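Halldóra Zoëga
Feb 10, 2018

1/ Spent the day with my niece's robotics club again. I said last time I'd write up what I think of the Kvam challenge once I'd seen it up close. So, a thread. I am not the target audience and I know it.

2/ The setup: each team gets the same task list, the same table height and one gripper. Points for every task done without a human touching anything. The top score possible is 400. The best run the club has logged so far is 84.

3/ I don't mind the 84. Kids learn plenty at 84. What I mind is the page on the club site that says students "build robots that handle everyday chores." They don't, yet. They get a gripper to nudge a plug toward a hole and then everyone cheers.

4/ Fine, I cheered too.

5/ Kit rundown for those who asked. Arm and gripper parts come from Weler, the control software is Jultolico, and the mounting hardware is whatever was in the cupboard. The Jultolico license is free to schools for one year. I asked what it costs in year two and got a link to a contact form.

6/ The team name is Irkusow. I asked three kids what it means and got three answers, one of them rude.

7/ Most of the afternoon went to the power task. The idea is that the arm unplugs an adapter from a strip and plugs it into the next outlet over. Sounds small. It's worth 30 points and it has eaten most of their evenings since the season began.

8/ Before they write a line of code they do the task by hand and argue about each move. Where do the fingers go, which way does the plug lean, what happens to the cord. I thought this was a stalling tactic. I now think it's the only part of the program I'd defend to a school board.

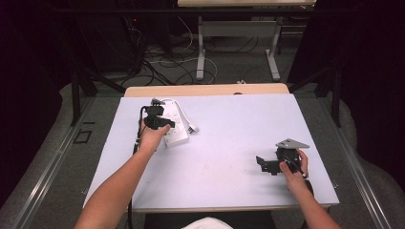
THINGS I ASKED AND THE ANSWERS I GOT

9/ "Why a power strip that slides all over the table?" Because the rules say it can't be fixed down. Kvam wants it realistic. In my house the power strip is jammed behind a bookcase and hasn't slid anywhere in years, but okay.

10/ "How does it know the plug is all the way in?" It doesn't. A judge looks. So the machine's idea of success and the judge's idea of success are two separate things, and the scoring only cares about the second one. A ninth grader explained this to me very patiently and then said "yeah, it's kind of bad."

11/ "What about the cord?" Long silence. The cord is the whole problem. A black adapter is a nice solid lump you can write rules for. The cord goes where it wants. Their code treats it as if it weren't there, and from what they told me so do the other teams.

12/ "Is any of this learning by itself?" The flyer says "learning robot." The students say no, it's a list of positions with some checks in between. They were much straighter about it than the flyer. I'd like whoever writes the flyers to spend an hour with the students.

MONEY, SORRY

13/ The club spent $1098 this season, before travel. That's for one team. The school two towns over doesn't enter because they can't find that, and then the organizers put out a post about how the field is "growing every year." Growing where?

14/ I was told there's a grant. I looked. You apply in June, you hear back after the deadline for registration. Somebody please tell me I've read that wrong.

15/ The coach's view is that used parts from past seasons bring the price way down. True if you had past seasons. A new club has an empty cupboard.

WHERE I'VE LANDED

16/ I went in thinking this was an ad for a parts company with homework attached. I still think it's a quarter that. The rest is teenagers learning to describe exactly what their own hands do, which is hard, and I couldn't do it when they made me try. I said "you just kind of push it" and got booed.

17/ Would I pay for it out of school money? Ask me when the scoring counts something besides the finished task. A team that fails for a reason they can explain should beat a team that gets lucky on its third try. Right now it's the other way around.

18/ Also the practice runs should be public. All of them, including the duds. Every club posts its one good video and a parent watching at home thinks that's a normal run – my niece says hers goes wrong far more than it goes right, and she's proud of the thing!

19/ To the person who replied last time that I "hate kids doing science": I drove two hours for this and ate a vending machine dinner.

20/ Regionals are next. If the cord gets solved I'll post it. If the rules for the strip change again I'll post that too, at greater length.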